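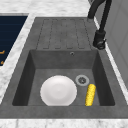 Notes pour l'intervention – Le bruit de l'eau dans la maison
Rencontres de l'habitat ancien, 11 novembre 2022
Durée prévue : 40 minutes, questions comprises

Ouverture
Ne pas commencer par les remerciements, les garder pour la fin. Demander à la salle de se taire dix secondes et d'écouter. On entendra forcément la ventilation, peut-être une chasse d'eau au fond du couloir (j'espère !). Puis : « Vous vivez tous avec un orchestre de tuyaux, et ce matin je voudrais vous apprendre à reconnaître les instruments. »

Raconter l'immeuble de la rue Brannigan. Six étages, des planchers en bois, une colonne d'eau refaite à la hâte. Les habitants parlaient d'un « marteau » qui les réveillait à cinq heures. Laisser un silence. C'était un coup de bélier, le plus beau que j'aie entendu de ma vie, et je le dis avec une vraie tendresse.

Diapo 2 – Le coup de bélier
Expliquer simplement : l'eau avance dans le tuyau, on ferme d'un coup, toute cette masse en mouvement doit s'arrêter. L'onde de pression repart en arrière, tape, revient, tape encore.
Faire le geste avec la corde. La tenir à deux mains, demander à quelqu'un du premier rang de prendre l'autre bout. Prévoir une personne pas trop timide.
Citer les coupables habituels : électrovanne de lave-linge, mitigeur à fermeture rapide, robinet d'arrêt fatigué.
Insister sur le fait que le bruit s'entend rarement là où il naît. Rue Brannigan, tout le monde accusait le quatrième étage et la machine était au premier.

Diapo 3 – Les tuyaux qui chantent
Ma partie préférée, surveiller l'heure !
Passer l'extrait sonore n° 1 (sifflement aigu). Laisser deviner. C'est un étranglement : clapet usé, mousseur entartré, robinet à moitié ouvert.
Extrait n° 2 (claquements lents, espacés). C'est la dilatation d'un tuyau d'eau chaude qui frotte dans son collier. Dragica Dimitriou, qui a fait les enregistrements, a passé une nuit entière dans une buanderie pour celui-là. La saluer si elle est dans la salle.
Extrait n° 3 (glouglou). Siphon qui se vide par aspiration, ventilation primaire bouchée ou absente. Rappeler que ce bruit-là mérite qu'on s'en occupe vite, les odeurs suivent.

Diapo 4 – L'évier, caisse de résonance
Tout le monde a vécu ça : un filet d'eau sur une cuve mince et c'est un tambour. Distinguer les deux chemins, l'air (on entend le choc) et la structure (le meuble puis la cloison se mettent à vibrer).
Une cuve épaisse et lourde sonne plus mat. Une cuve mince se calme avec des plaques amortissantes collées dessous, sur une surface bien dégraissée.
Joint souple entre plan de travail et mur, ne jamais coincer la cuve contre la cloison du voisin.
Si la question des broyeurs arrive, répondre en deux phrases et avancer, sinon on y passe la matinée.

Diapo 5 – Le chantier Starska
231 logements, 979 colliers remplacés. Oui, je les ai tous en photo, non, je ne les montrerai pas tous.
Le principe : désolidariser. Collier avec bague en caoutchouc, fourreau à chaque passage de plancher, rien de rigide entre le tuyau et le bois.
Dire un mot de Dwayne Lindqvist, le chef de chantier, qui écoutait les gaines avec un vieux stéthoscope de garagiste. Essayez, ça coûte trois fois rien et c'est prodigieux – on entend l'eau tourner dans les coudes.
Parler aussi de ce qui a raté. Dans l'aile nord, on a serré trop fort les colliers et les claquements sont revenus dès les premiers froids. Il a fallu tout reprendre en avril.

Diapo 6 – Que faire chez soi
Mesurer la pression au manomètre, robinets fermés. Au-dessus de trois bars, parler du réducteur.
Noter l'heure des bruits pendant une semaine, sur un carnet dans la cuisine.
Détartrer les mousseurs.
Anti-bélier : au plus près de la vanne qui claque. En pied de colonne, on peut en poser un aussi, mais il ne fera pas le travail de l'autre.

Si le temps le permet
Anecdote de l'hôtel Cevska et du radiateur en la bémol. À sauter s'il reste moins de cinq minutes.

Questions
Répéter chaque question au micro, la salle Ranov porte mal la voix.
Remerciements : Dragica, Dwayne, les habitants de la rue Brannigan.
Laisser la corde et le manomètre sur la table pour ceux qui veulent essayer à la pause.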